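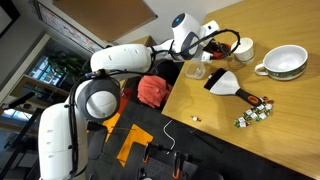
By Doğukan Aydoğan
Casino and slots
3 min read

Karnberg has a new video slot out, and the press note wants us to believe it will change how people think about bonus rounds. I played it for most of Saturday evening and my thinking is much as it was.

The game is called Gimton, after the made-up mining town where it is set. It has five reels, a lantern for a wild and a gruff old prospector who chuckles every time you lose. You can turn him off in the sound menu, though it takes a bit of finding.

Much of the fuss is over the top prize, given as 1506 times your total bet. That figure sits in large gold letters on the loading screen. What the loading screen leaves out is that you can only get near it in the second of the two bonus rounds, and only if you go in with the multiplier already at its highest. The help pages do say so, on the last screen, in small grey type. The best I managed all night was 121 times my stake, in demo mode, so I can't even say it paid for dinner.

Free spins start when 3 lanterns land anywhere in view. They can be won again during the round, and the wilds stay put for one extra spin. It's a decent feature and the best thing in the game. Anyone who played Karnberg's last few releases will know it already, under a different name and with pirates.

The second bonus is called Shaft Run. You pick a tunnel, the cart rolls down it, and you get either a cash prize or a pile of rocks. Karnberg's note describes this as "a true test of nerve". I couldn't find anything in the rules to suggest that the player's choice alters the odds, and the company had not answered my question on that by the time this went up. Until it does, I would treat it as a long animation with a number at the end.

Then there is the return to player. The version I tried listed one rate, but the rules also say operators may offer the game at a lower setting. Plenty of studios do this now. It still means that two people playing what looks like the same slot at two different sites may be getting quite different deals, and neither will know unless they open the help pages and look.

Kelier, the casino group, has the game first and is running it as an exclusive until December. Azimi gets it after that. Kelier is also giving away free spins to new customers to mark the launch. Check the wagering terms before you take them, as winnings from the spins are paid as bonus money and can't be withdrawn straight away.

On a phone the game runs well enough, apart from the bet buttons, which sit too close to the spin button for my thumbs. I raised my stake twice without meaning to. A demo version is open on Karnberg's own site with no account needed.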